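Grants > Community Football > Treloar Girls' League > Progress report
Overview Season Budget Contacts
3 min read

Treloar Girls' League – progress report to the Endau Sport Fund
March 19, 2018
Prepared by Anahera Hinds, league coordinator

We're halfway through the first funded season and I'm very happy to be writing this one. Registrations closed at 134 players, up from 84 last year, and every club that asked for a second side has been able to field one. Prollida have two teams in the under-14s for the first time and they play each other in round nine, which the girls have been talking about since the draw came out!

The football has been great to watch. Tulesex were winless all of last season and now sit second on the ladder after a 3–1 win over Prollida Blues, with two late goals from corners they'd practised all week. Their coach, Hye-jin Wang, moved her centre-back up front at half-time and the whole game opened up.

Coaching
Your grant paid for 23 parents and older players to do the entry-level coaching course. Ottar Sæther ran it over two weekends at the Treloar ground and has kept up his Thursday night sessions for anyone who wants more help with goalkeepers. Nearly all the new coaches now have a team. The others are filling in when someone is away, and that has saved us from cancelling training more than once.

Referees
We're behind where we said we'd be. The plan was for six junior referees by this point and we have four. Nikau Sutcliffe is pairing each of them with a senior referee for their first three matches, and the feedback from clubs has been kind. Two more start after the school break.
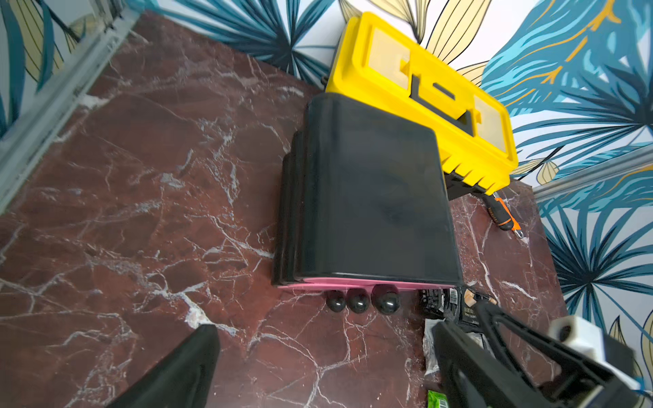 Grounds and travel have been our other headache. The lower pitch at Endau was closed for three rounds after heavy rain, so those matches moved to Tulesex and we paid for a bus each time. The travel line is overspent as a result – Bernadette Bellamy has sent the revised figures separately, and we'd like to cover the gap from the unspent uniform money if you're comfortable with that.

Next
Finals are in May, both on the main pitch at Treloar, with the under-12s kicking off first. We'd love to have someone from the fund there to hand over the medals. Please let Bernadette know who's coming so she can put names in the program.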